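Play equipment notes: the small kitchen unit

The Wivlow toy library now holds the small kitchen unit as a complete loan set, catalogue number 1172. It replaces the loose food box, which came back short of pieces too often to be worth repairing. Members at Pokorcombe can borrow it on the same terms as those at Gravlow.

The cabinet stands on a table and needs no fixing. The upper body is cream with a thin orange vertical handle on the door. The base is dark brown wood and contains a drawer with a white horizontal handle. Allow 460 mm of clear table depth, so that the drawer can be drawn out without pushing the smaller items over the edge. The unit should be lifted by the base, with the drawer closed.

Loose items are a mixture of food and containers: a banana, a loaf with a bumpy browned crust, a shallow pink plate, a lidded off-white cylinder, an open translucent bin and a round wicker basket. The foam cubes, yellow and lavender-purple, have no fixed role. Most children use them as cheese or soap.
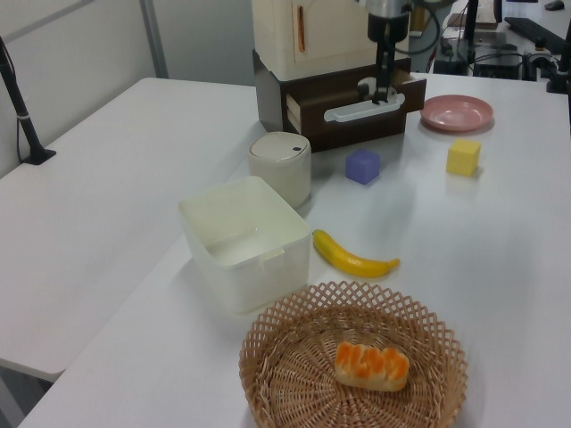

Setting out

Place the cabinet towards the back of the table and keep the front of the drawer clear. The plate goes to the right. Larger containers go in front, with the basket nearest the child. Bread is best started in the basket and the banana left on the table, which gives two different reaches from one seat.

Cleaning and return

Wipe the plate, bin and cylinder with warm soapy water and dry them before packing. The wicker must not be soaked; brush crumbs out of the lattice with a dry brush. Foam cubes are washed by hand and pressed in a towel. Leave the drawer open for 12 hours if the base has been wiped down.

The loan period is 2 weeks, renewable once. Check the contents against the Radonjić sheet in the lid of the carrying box and mark any missing piece on the back. The next set is available from October.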